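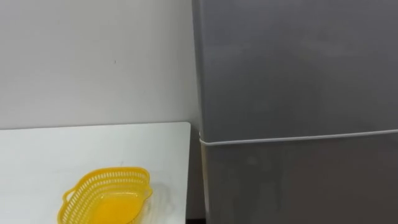
Review: Lodasberg 32 folding step stool

Posted 11/7/19 by Finlay Moncrieff
Filed under: Kitchen, Small spaces

I have had the Lodasberg 32 for most of the year. I bought it in February to replace a plastic stool with a split top, and it gets used every day, mostly for the high cupboards and now and then for changing a bulb in the hall.

It has two steps and a steel frame, with a rubber pad on each tread. The 32 in the name is the width in inches of the tall version when folded flat, measured from feet to top step. Lodasberg also sells a shorter one with a single step. I have not tried that.

What it is rated for

The label on the underside says 300 pounds. I weigh a good deal less than that and the frame does not flex under me. My brother-in-law Ignacio Vergara is a bigger man, and he painted our stairwell ceiling off it without complaint. On an uneven patio it rocks, as any four-legged stool will.

Folding and storing

You lift the top step and the legs come together. There is a catch on the right side that has to be pressed with a thumb, and for the first few weeks it was stiff enough that I used two hands. It has loosened up. Folded, the stool is thin enough to slide beside most kitchen cabinets. It will stand up on its own against a wall, but I would hang it if you have small children. The hook is not included.

Cleaning

The rubber pads are ribbed and the ribs hold flour. A stiff brush gets it out. The pads are glued down and one corner has started to lift. I wrote to Lodasberg and got a reply from Buppha Phromma in customer service, who sent a new pad in 7 days at no charge. I have not fitted it yet.

Compared with the Trutesex

My neighbor Apinya Onsri has the Trutesex two-step, which costs less. Hers is lighter to carry and has a better handle. The treads are narrower, though, and I did not like standing on it for long. If you only need to reach one shelf twice a week, get the Trutesex and save the money.

Good: wide treads, steady, fast replacement part
Bad: stiff catch when new, heavy for its size, glued pads

I paid $25 on sale. At full price I would still buy it, but I would wait for another sale first — they seem to come up often.

Next review: Nesto stacking bins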